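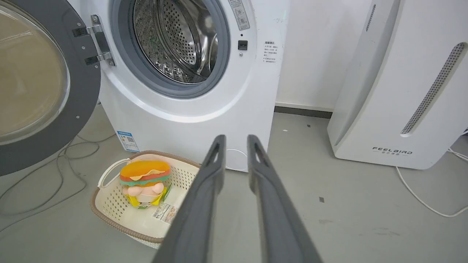
Residence Diary, Ristwood House: February, Second Week

The house received its new residents at 9:40 in the morning. Shamim Bugti conducted the welcome in the front parlor and distributed room keys, meal cards and the revised guest policy. Johanna Steiner has asked that the policy also be posted on each landing.

The laundry room will close at 10 p.m. until further notice. Residents are reminded to leave the washer door open between loads.

Repairs to the east stairs continue. Bostgate has quoted for 40 new treads and expects the work to take up to 20 days. The lower flight remains in use, and residents of the third floor should use the rear entrance.

Asif Rajput reported that the library now holds 298 volumes, including the atlases given by the Urquijo family. Two are in poor condition and have been sent for binding.

Supper was served late on account of the oven. Shayne Rewi led the evening reading, which was well attended. Light snow after dark; walks to be salted before breakfast.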